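From: Tharindu Nanayakkara
To: Grurkbridge home list
Date: Dec 14, 2024
Subject: Re: Tall wardrobes, what goes where?

Tomomi Yoshida wrote:
> We finally put the tall white wardrobe up in the back bedroom
> and now I'm stuck. Do you all use hooks on the back wall, or a
> rail, or both? Mine is deep enough that I lose things in it.
> Also, does anyone fold towels in there?

Oh, hooks, Tomomi, hooks all the way! I held out for a rail for 2 years and I was so wrong. A hook takes one second. You walk in, you hang the thing up, you're done, and the long stuff can just drop straight down (coats, robes, big towels, whatever you've got).

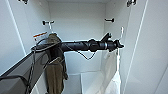 My one piece of advice is to leave more room between hooks than you think you need. I put mine 300 mm apart and a winter coat still eats up most of that. If you have small people in the house, add a lower one for them too. Ours love it.

Towels I fold, but on a shelf at knee height, with the thick ones at the bottom. I tried rolling them last February and they kept springing open at me!

The hooks I like best came from Arumugam, the little hardware place over in Jalirgate. They'll sell you singles, so you can try two before you commit. Take your screws along and they'll match them.

Please tell us how you get on, I want to hear which side you start with!

Tharindu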